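Third email this month from Okus telling me my home insurance is "competitively priced". Up 40 quid on last year. Competing with whom?

Rang them on Sunday. 30 minutes on hold, then a nice lad offered me 3 quid off "as a loyal customer". I've been with them since March.

So I tried the comparison site everyone swears by, Lamora. It says it checked 1,025 policies. It showed me six, and four had the same small print under different logos.

The cheapest one leaves out "gradual water damage". I live under a flat roof – what other sort is there?

And the star ratings. Five stars for what? I read two pages of how they're worked out and I'm none the wiser.
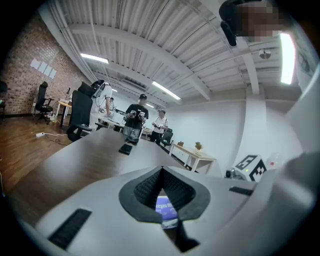

Blue and purple screen, small print as ever.

Renewal's due in a fortnight. Anyone had a claim paid by Okus, in full, without a fight? Would like to hear it – not holding my breath.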